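Shuffle Quality and Blind Structure in an Online Poker Simulator
Project report, Prys Prosser
Fadlow College, Department of Computing

1. Aim

The project asked whether a faster blind structure changes how often the stronger player wins a heads-up poker tournament. A second aim was to check that the shuffle routine in the simulator, named Pekora, was fair enough for the results to be used.

2. Setup

Pekora deals Texas hold'em between two scripted players. Player A folds weak hands according to a fixed table. Player B calls any bet with any pair or any ace and otherwise folds at random. Both start with 2,000 chips. The blinds rise every 31 hands in the slow structure and every eight hands in the fast one. All runs used the department server at Fevarberg.

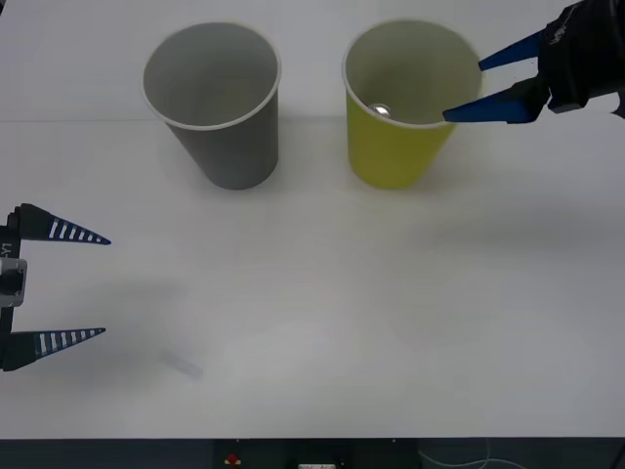
Figure 1. Gray cup and yellow-green cup, with a silver ball in the latter.

The shuffle is a standard Fisher-Yates routine. An earlier version picked the swap position from the whole deck at every step – a common error that makes some orders more likely than others. This was corrected before any results were stored. Each tournament was given its own seed, so that any single match could be replayed from the log.

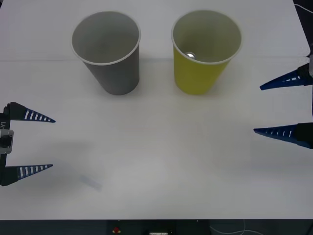

3. Results

Each structure was run for 200 tournaments. Player A won 308 of the 400 matches overall. In the slow structure Player A won 169, and in the fast structure 139. The difference is in the expected direction: with high blinds, more chips go in before the flop and the fold table has less effect.

Fast matches also ended sooner. Most were decided by a single all-in hand, often with neither player holding a pair.
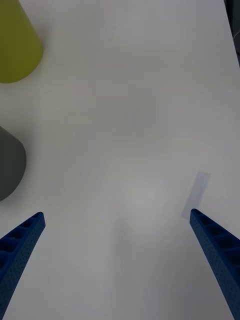

Slow matches usually ended after a long run of small pots, with Player B already short of chips when the last hand was dealt. The betting log follows the Virk hand format, with one extra field for the seed.

4. Limits

Neither script bluffs, and neither changes its play when stacks are short. A real player would do both. The results should not be applied to tables with more than two seats – position matters more there, and the fold table was not written for it.
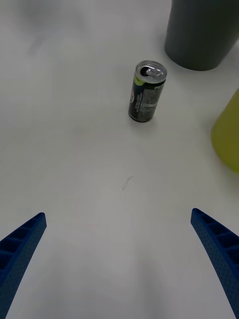 Why was the button not fixed to one player?
The button alternates after every hand under normal heads-up rules, and fixing it would have given one script a lasting advantage in position.

5. Further work

The next version should include a push-or-fold table for short stacks. Antes were left out of both structures and could be added without changes to the dealing code.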